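Bedroom round, guest rooms – my checklist with comments

Filled in by Idun Boström, Peltolari guest house, top floor

I do this one every January, before the spring bookings start, and I've kept the old headings from the 1996 sheet so the pages still match up in the folder. Tick means fine. Cross means I've put in a job for it. Comments are mine and I do go on a bit, sorry!

1. Door and way out
Door opens fully – tick
Key turns from inside without a fight – tick
Route to the stairs clear – cross
Comment: The laundry trolley was parked at the top of the stairs again. I moved it into the linen cupboard and it fits perfectly well in there, so that's where it lives from now on.

2. Windows
Restrictors fitted and holding – tick
Blind cords on their cleats – cross, room 7
Comment: The cleat in room 7 has come away from the wall and the cord hangs down in a long loop. I've knotted it up high for now. It needs a proper screw and a plug before we let that room to anyone with little ones.

3. Heating and sockets
Radiator valve turns – tick
Nothing draped over the radiator – tick
Bedside sockets tight to the wall – tick
Lamp flex sound – cross
Comment: One Aasen bedside lamp has a nick in the flex near the plug. Out of use, label on it, sitting in the office.

4. Bed, bedding and folding
Frame steady when you lean on it – tick
Headboard bolts tight – tick
Bedding flat and nothing left underneath it – tick
Clothes folded on the bed and off the floor – tick
Boxes stored on the bed moved before anyone sleeps there – to do

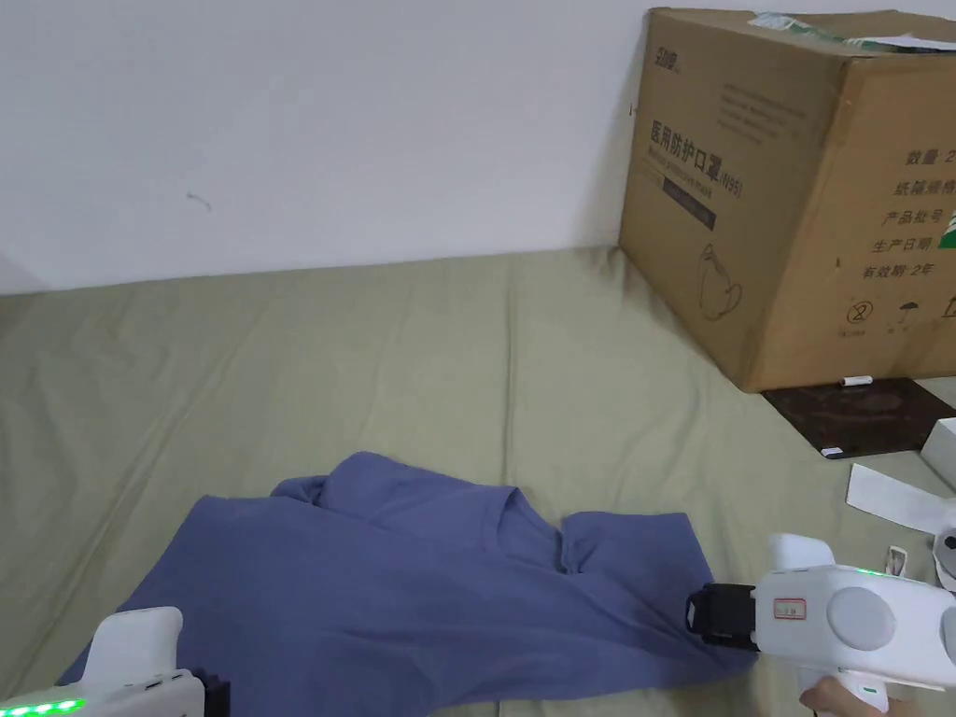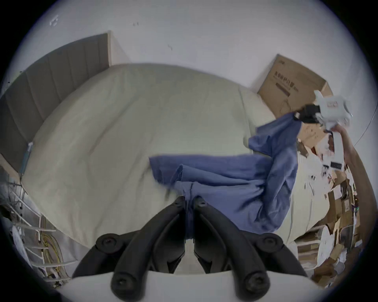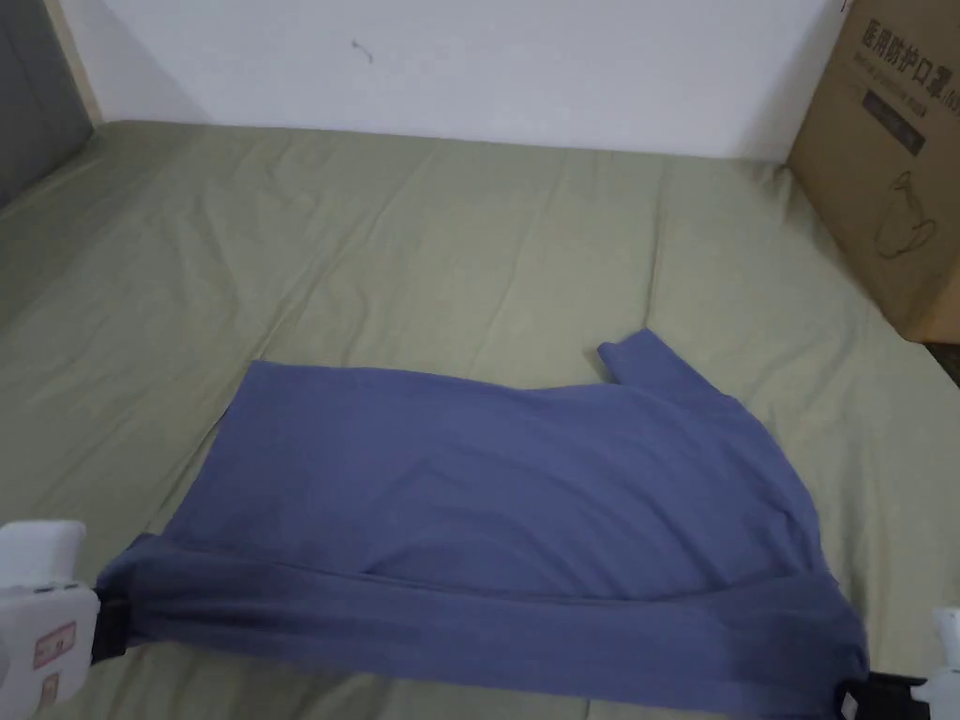 Peltolari, January

I'm fussy about folding on the bed, I know I am, but a blue top left in a heap ends up on the floor sooner or later, and then it's under somebody's foot in the dark. Spread it out on the sheet first, get the sleeves where you want them, then bring the hem up. Long sleeves take a bit more patience (they will creep back out!) and a cuff that sticks up at the corner just wants tucking in again.

The cardboard box with the N95 masks is on my list too. It's marked "Medical protective mask" in English under the Chinese, so there's no excuse for it going astray. It should go on the middle shelf of the linen cupboard, label facing out.

5. Alarms and extinguisher
Smoke alarm tested with the button – tick, all rooms
Extinguisher on its bracket, pin in – tick
Comment: The Dredudach alarm in the corridor is so loud I nearly came off the steps. Very happy with it.

6. Floor and rugs
Rug corners flat – cross, room 7 again
Boards sound – tick
Comment: I've put gripper tape on order from Kunia, order number 491. Until it comes the rug is rolled up behind the wardrobe.

7. Hot water
Basin tap runs clear – tick
Temperature notice up – cross
Comment: The notice has faded so badly you can't read a word. New one to print, bigger letters please.

Jobs still open: cord cleat, lamp flex, rug tape, tap notice, mask box. I'll come round again on Sunday after the breakfasts and cross off whatever's been done – leave a note on the office door if you've got to any of it before me.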